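Jobs & Opportunities | Part-time | Home and Interiors

Trevley is looking for a part-time showroom assistant (and two people for our autumn reading group)

Trevley is a small shop and workshop for second-hand and repaired furniture. We buy chairs, stools, small tables and cupboards, we mend what needs mending, and we sell them again at a fair price. The workshop is behind the shop, so customers often hear the sanding while they are looking around. Most of them like it.

Our present assistant is moving to another city, and we would like to find a person who can start before the winter season begins.

What the work is

You will receive customers, answer the telephone and write the labels for new pieces. You will keep the stock book in order. At the moment it has 308 lines and not every line is correct, so in the first weeks you will spend a good part of your time with the book and a pencil. You will also help to arrange the front room when new furniture arrives. We prefer few pieces with space between them, and we change the room every second week.

There is some lifting. Heavy pieces are always carried by two persons, but you should be comfortable with carrying a chair up the stairs.

You will not be asked to repair furniture. If you wish to learn it, Vignesh Sastry, who leads the workshop, is glad to teach waxing, regluing of joints and simple seat work after closing time. This time is paid.

What we hope for

You speak friendly and clear English with customers. Other languages are welcome and are used here daily. You can write a short text about a chair without making it sound better than it is. You are punctual, because the delivery driver from Prernel comes early and does not wait.

Experience in a shop is useful but we do not demand it. We also do not demand any diploma. Our last two assistants came from a bakery and from a school library, and both did the work very well.

Hours and pay

The post is 20 hours a week, divided over four days, and one of them is in the weekend. The pay is 1122 a month before tax, with holiday pay in addition. There is a trial period of two months. Staff may buy furniture at the price we paid for it, up to 89 for each piece.

We close the shop for the whole last week of December, and this week does not count as your holiday.

The reading group

Separate from the job, we are looking for two more participants for our reading group about craft and home. It has met in the shop since September, in the evening, and we read one short book each month. There is no fee. The next book is about the history of sitting, and it has been more lively than we expected. You do not need to apply for the job to join the group, and members of the group have no advantage if they do apply.

How to apply

Please send a letter of not more than one page. Tell us who you are, when you could start and which days are not possible for you. Please add one paragraph about a piece of furniture that you have used for a long time. We do not need a photograph of you. You may also bring the letter to the shop and put it in the box near the door.

The last day for letters is 27 October 2026. We answer every letter, also when the answer is no. Conversations will be held in the shop in the two weeks after, and they take half an hour. If the stairs are difficult for you, write this in the letter and we will talk in the front room.

For questions about the post, please ask for Sastry by telephone in the afternoon. In the mornings the machines are on and he does not hear it.

Related listings

Zesum: weekend seller, lamps and textiles
Prernel: driver's mate, early shift
Upholstery evening course, places left
Trevley: call for old chair catalogues

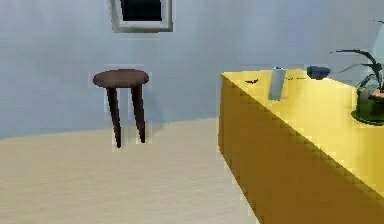

Vignesh Sastry adds that the weekend day can be exchanged now and then, if you ask him one week before, and that letters written by hand are read with the same attention as typed ones.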